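首页　科学　动物　太空　机器　动手做　问编辑

机器人能替我倒垃圾吗？

2018年3月26日　Plornovport少年科学站

分享 22　评论 8

几乎每个星期都有读者来信问同一件事：机器人什么时候能帮我收拾房间？

问得客气的，会说“想了解家用机器人的发展前景”。问得直接的，会说“我妈给我三天时间”。两种来信我们都认真读了。先把坏消息放在前头：三天肯定不够，你还是先去把袜子捡起来。捡完再回来看，这篇有点长。

机器人早就在干活了

要说机器人不会干活，它们会不服气的。去工厂里看看就知道，焊车门、喷油漆、搬箱子，很多都是机器在做。它们做得快，不喊累，也不会在半路上停下来看漫画。

那为什么工厂里行，你家里不行？

想象一家做水壶的工厂，就叫它Zevov水壶厂吧。传送带上过来一个水壶，机械臂伸过去，拧上壶盖；再过来一个，再拧上。一天拧4,000个，每一个都停在同一个位置，朝着同一个方向，大小也一样。机械臂其实不太需要“看”，它只要记住：手伸到这里，转几圈，松开，回来。你闭着眼睛也能摸到自己的鼻子，差不多就是那个意思，因为鼻子从来不搬家。

现在把这条机械臂请到你家厨房，让它给你的水壶拧盖子。

水壶不在传送带上，在冰箱顶上。盖子不在水壶旁边，在沙发底下，上面还粘着半块饼干。机械臂把手伸到老地方，在空气里很认真地转了几圈，松开，回来了。它觉得自己干得不错。

工厂为了让机器干活，把整个车间都收拾得服服帖帖：地是平的，灯是亮的，零件排着队来，人还不能随便走进去。说得难听一点，是人先替机器把房间收拾好了，机器才肯上班。你大概已经发现，这跟你的计划正好反过来。

扫地机器人算不算

算，而且它是目前混进家里混得最好的一个。

编辑部有一台，牌子叫Nivow，圆圆扁扁，像一个会走路的蛋糕盒。它的本事很简单：往前走，碰到东西就拐弯，底下的刷子转个不停，没电了自己找地方充电。

它聪明的地方在于只管一件事。地板是平的，它就贴着地板走；灰尘不用一粒一粒认，一路吸过去就行。它用不着知道什么叫“干净”，更不用知道什么叫“你房间怎么又成这样了”。

可是它也有几样过不去的东西：鞋带、耳机线、地毯的流苏，还有袜子。它把袜子吃进去一半，停在原地，发出一串求救的声音，然后由你趴在地上把袜子拽出来。所以要用扫地机器人，得先收拾地板。上一节的道理在这里又出现了一次，我们也很遗憾。

叠衣服为什么这么难

让你叠一件T恤，你可能会叠得很丑，但你知道哪里是袖子。

对机器来说，一件团成一团的T恤简直是个谜语。积木是硬的，怎么拿都还是那个形状；衣服是软的，你一提，它就变了样，再一放，又变成另一个样。袖子可能翻在里面，领子可能被压在下面，整件衣服还可能跟一条裤子缠在一起，难分难舍。

实验室里确实有会叠毛巾的机器人。看视频觉得挺快，可是注意角落里有没有一行小字，写着“播放速度已加快”。很多这类视频都是加快了放的。要是按真实速度放，你可以先去写完作业，再回来看它对折第二下。

毛巾还是里面最好对付的，它四四方方，没有袖子。床单就别提了，大人叠床单也得叫人帮忙，有带松紧的那种床单，连大人也是卷一卷塞进柜子里，然后装作叠过了。

洗碗呢

洗碗机早就有了，很多人家里都在用。你可能会说，那不就是洗碗机器人吗？

它洗得很好，可是它不会把碗从桌上收走，不会把剩饭刮掉，不会把碗一个个摆进去，洗完了也不会放回柜子。把这些活全算上，洗碗机做的是最中间那一段，两头都归你。

机器经常是这样分工的：把活儿切成几段，挑走重复的、用力的、不用动脑筋的那一段，剩下零零碎碎的留给人。零零碎碎的偏偏最难教。摆一只玻璃杯，抓松了会掉，抓紧了会碎，杯子上有水还会滑。你的手指头上全是感觉，一滑就知道，自动就捏紧了，你连想都没想。机器的手指要做到这一点，得装很多传感器，再写很多很多程序，写完拿去试，然后扫玻璃渣。扫玻璃渣的一般是人。

出门倒垃圾：一段路的麻烦

好，回到标题里那个问题。倒垃圾听起来不难：提上袋子，出门，走到垃圾站，扔掉，回来。就算我们先不管怎么提袋子、怎么开门（门把手够写另外一篇了），只说走路这一段。

你走这段路的时候在想什么？多半在想晚饭吃什么。路的事交给脚就行了。

机器人没有这么轻松。它的摄像头送来的是一大片深深浅浅的颜色，哪一块是能走的路，哪一块是草，哪一块是远处的房子，全得自己分。路面是浅灰的，要是碰上阴天，天空也是灰蓝灰蓝的，你一眼就知道不能往天上走，可它得有个办法知道。

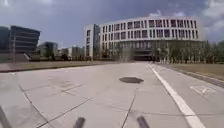 走路功课：水泥地、裂缝、井盖和一道白线。最下方模糊的黑影是机器人自己的身体。

这么一条宽宽平平的路，已经算是对机器人很客气了，可要操心的还是不少。先说地上那块黑乎乎的八边形。你知道那是井盖，跟路面一样平，踩过去没事。可在一台新手机器人看来，浅色地面上突然黑了一块，它完全有理由怀疑那是个洞。绕过去当然最保险，只是万一它见了每一片黑色都要绕，下过雨以后的水印、树的影子、别人掉的一只黑手套，都够它绕上半天。

反过来更糟。要是我们告诉它“黑的都没事，大胆走”，总有一天它会碰上一个真的洞。

再说裂缝。水泥板和水泥板之间有接缝，板子上还会裂开长长的口子。细的不要紧，宽的会卡住小轮子。到底多宽算宽，要看它的轮子多大，也要看它走多快，还要看它背上有没有一袋快要漏的厨余垃圾。

还有白线。白线是画给人看的，意思是“这边归这个，那边归那个”。白线右边那条窄道上也画着个白色标志，磨得已经不太认得清了，可能是自行车道的记号，也可能是差不多的别的东西。你看见磨花的标志，会猜一猜，再看看有没有自行车骑过来，心里就有数了。机器人也能猜，但猜之前它得见过很多很多标志，新的、旧的、掉了一半的都要见过。没见过的，它可能会当成地上的一摊油漆。

最后还有一个有点好笑的难题：它得认出自己。机器人低头的时候，会看见自己身上的杆子啊架子啊伸到眼前来。要是没人告诉它那是它自己，它就会以为前面一直有个障碍物，停下来等那东西走开。那东西当然不会走开。小猫追自己的尾巴，跟这件事有点亲戚关系，不过小猫至少玩得挺高兴。

所以在正式派它去倒垃圾之前，得让它在各种路上看，各种路上走，晴天要看，阴天也要看。这工作听上去像散步，做起来像背课文。

到了垃圾站以后

假设它一路顺利，到了。接下来要分类。

这个苹果核归哪里，喝完的牛奶盒归哪里，沾了油的纸归哪里，大人站在垃圾桶前面也会愣住。每个地方的规矩又不一样，搬一次家就得重新学一遍。机器人分类倒是有人在做，有的回收厂用机械臂从传送带上挑瓶子，挑得还不错。又是传送带，你看，它们对传送带真是有感情。

那么，现在到底能用机器人做什么？

我们按“能不能指望”给大家排了排，你可以抄下来贴在冰箱上：

吸地板：能，前提是你先捡袜子。
割草：能，院子要平一点，别把玩具留在草里。
洗碗：中间那段能。
擦窗户：有专门的机器，拴好安全绳，角落擦不到的地方请用手。
叠衣服：在实验室里能，很慢，毛巾优先。
倒垃圾：有的能走一段路，提袋子、开门、分类都还在补课。
收拾你的房间：不能。

最后一项解释一下。收拾房间是所有家务里最狡猾的，它要求机器人知道每样东西是什么，该放在哪里，还得知道哪些“垃圾”是你的宝贝。那块石头是你从海边捡回来的，那个纸盒是你的太空站。机器人要是真的很能干，一个下午就能把你的太空站送去回收。你还是再想想要不要它来。

试一试：当一回机器人

这个游戏要4个人，其中一个当机器人，用围巾蒙上眼睛，两只手都戴上厚手套。另外三个当程序员，站在旁边说话，不准动手。

任务是把桌上的一只塑料杯子放进水池。请用塑料的。

规则只有一条：机器人必须严格照着听到的话去做，听到什么做什么，不许自己帮忙想。程序员说“往前走”，机器人就一直往前走，直到有人喊停。所以最好有人记得喊停。

编辑部午休的时候玩过，地点在Pearce大楼的茶水间。前后用了将近22分钟，杯子最后进了水池，同时进去的还有一只手套。当机器人的那位说，最难受的是手套，摸到了杯子也不知道算不算抓住了。当程序员的几位则为“左边”到底是谁的左边吵了一架。

玩过以后你会发现，“把杯子放进水池”这句话里藏了好多没说出来的步骤：手要抬多高，手指张多大，走到水池边怎么知道到了，松手之前要不要再往里伸一点。人和人说话，这些都可以省掉。跟机器说话，一步也不能省，要么得想办法让它自己学会补上。研究机器人的人，每天忙的很大一部分就是这个。

小词典

传感器：机器用来感觉外面的零件。有的管看，有的管摸，有的管量距离。你身上也有，叫眼睛、皮肤和耳朵，不用充电。

程序：写给机器的一长串命令。写错一个地方，它也会照着错的认真做完。

障碍物：挡在路上的东西。有时候是自己。

自主：不用人一直管着，自己决定怎么做。家长常常希望孩子在写作业这件事上做到。

上一篇：为什么面包总是抹果酱的那面朝下
下一篇：门把手为什么这么难开（预计12月刊出，我们还在研究）

返回顶部　机器　评论 8　分享 22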